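4장. 첫 사용 전 세척과 물때 제거

이 장은 제조사 설명서가 한 줄로 넘어간 부분을 다시 쓴 것이다. Dellex 냄비 상자에 들어 있는 종이에는 "사용 전 세척하십시오"라고만 적혀 있다. 무엇으로, 얼마나 닦으라는 말은 없다. 같은 상자에 Ollimeck 전용 세정제 할인권은 두 장이나 들어 있다. 판단은 각자 하시기 바란다.

최종 수정 2021/07/10. 초안은 Hortensia Lagos, 검토는 Lautaro Yáñez.

4.1 준비물

주방 세제, 부드러운 스펀지, 마른 행주, 식용유 조금, 키친타월, 베이킹소다, 식초 또는 구연산. 전용 세정제는 없어도 된다. 우리 집에서는 Ollimeck 제품을 한 통 다 써 봤는데 구연산으로 닦은 냄비와 나란히 놓고도 어느 쪽인지 맞히지 못했다. 향은 확실히 더 난다.

참고: 철 수세미는 준비물에 없다. 빠뜨린 것이 아니다.

4.2 연마제 제거

1. 스티커를 모두 뗀다. 접착제가 남으면 식용유를 발라 두었다가 닦는다.
2. 물을 묻히지 않은 상태에서 키친타월에 식용유를 적셔 안쪽 면을 문지른다. 검은 것이 묻어 나오면 새 키친타월로 바꾼다.
3. 테두리 아래와 손잡이 이음매를 같은 방법으로 닦는다. 검은 것이 가장 많이 나오는 곳이 여기다. 안쪽만 닦고 끝내는 안내 글이 많은데, 그 글을 쓴 사람들이 테두리를 닦아 봤는지는 의심스럽다.
4. 베이킹소다를 뿌리고 젖은 스펀지로 문지른 뒤 헹군다.
5. 주방 세제로 씻어 기름기를 없앤다.
6. 물을 채우고 식초를 조금 넣어 끓인다. 끓기 시작하면 불을 줄여 10분쯤 둔다.
7. 식힌 다음 물을 버리고 헹군다. 마른 행주로 물기를 닦는다.

주의: 끓인 직후에 찬물을 붓지 않는다. 바닥이 얇은 제품은 휘어질 수 있고, 휘어진 바닥은 무상 수리 대상이 아니라는 답을 듣게 된다. Pascual Echeverría 씨가 Dellex 고객센터에서 들은 답이 그랬다.

주의: 식초와 염소계 표백제를 함께 쓰지 않는다. 유해한 가스가 나온다. 이 문장만은 의심하지 말고 지키기 바란다.

4.3 놓는 위치

1. 화구나 상판 표시에 냄비 바닥을 맞춘다.
2. 손잡이가 조리대 바깥으로 나오지 않게 돌린다.
3. 유리 상판이라면 냄비를 끌지 말고 들어서 옮긴다. "긁힘 방지"라는 문구는 포장에만 있고 보증서에는 없는 경우가 많다.
4. 바닥이 흔들리지 않는지 손으로 눌러 본다.

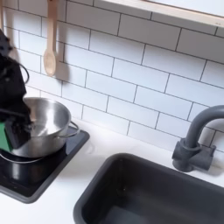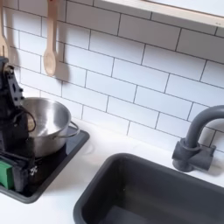 그림 4-1, 4-2. 쿡탑에 올린 스테인리스 냄비

4.4 무지개 얼룩과 흰 반점

무지갯빛 얼룩은 표면의 산화막 때문에 생긴다. 흰 반점은 대개 물속의 미네랄이 남은 것이다. 둘 다 보기 싫을 뿐 조리에는 지장이 없다. 판매 페이지에서 이것을 '오염'이라고 부르는 이유는 그 바로 밑에 세정제 구매 단추가 있는 것을 보면 짐작이 간다.

1. 냄비에 물을 얼룩이 잠길 만큼 붓는다.
2. 구연산 한 숟갈을 넣고 녹인다.
3. 약한 불로 5분 정도 끓인 뒤 불을 끄고 식힌다.
4. 스펀지로 가볍게 문지르고 헹군다.
5. 그래도 남으면 한 번 더 한다. 두 번 해서 안 없어지면 그냥 쓴다.

참고: Lesstead 홈페이지의 후기는 3,074건이고 평점은 거의 만점이다. 무지개 얼룩을 언급한 후기를 찾아보았으나 찾기가 매우 어려웠다. 같은 제품을 쓰는 Celeste Vergara 씨의 냄비에는 첫 주에 생겼다.

4.5 눌어붙은 바닥

1. 물을 붓고 베이킹소다를 넣어 끓인다.
2. 불을 끄고 완전히 식을 때까지 둔다. 서두르면 이 단계를 다시 하게 된다.
3. 나무 주걱으로 밀어낸다.
4. 남은 자국은 베이킹소다를 되직하게 개어 문지른다. 결이 있는 제품은 결 방향을 따른다.

주의: 빈 냄비를 센 불에 올려 태워서 떼어 내는 방법이 돌아다닌다. 따라 하지 않는다. 바닥이 변색되고, 여러 겹으로 된 바닥은 층이 벌어질 수 있다.

주의: 알루미늄 냄비에는 베이킹소다를 쓰지 않는다. 검게 변한다. 4장 전체가 스테인리스 기준이다.

4.6 보관

1. 물기를 완전히 닦는다. 식기 건조대에 엎어 두면 테두리에 물 자국이 남는다.
2. 겹쳐 놓을 때는 사이에 행주나 키친타월을 깐다. Espinoza에서 파는 냄비 보호 패드도 써 보았다. 모양은 예쁘다. 행주보다 나은 점은 아직 찾지 못했다.
3. 소금기 있는 음식은 담은 채로 밤을 넘기지 않는다. 작은 점 모양의 부식이 생기면 구연산으로도 지워지지 않는다.

참고: 소금은 물이 끓은 다음에 넣는다. 찬물에 넣으면 바닥에 가라앉은 채로 부식을 일으킬 수 있다고 한다. Lautaro Arancibia 씨는 줄곧 찬물에 넣어 왔는데도 멀쩡하다고 하니, 얼마나 자주 생기는 일인지는 우리도 모른다.

뚜껑과 고무 패킹은 5장에서 다룬다.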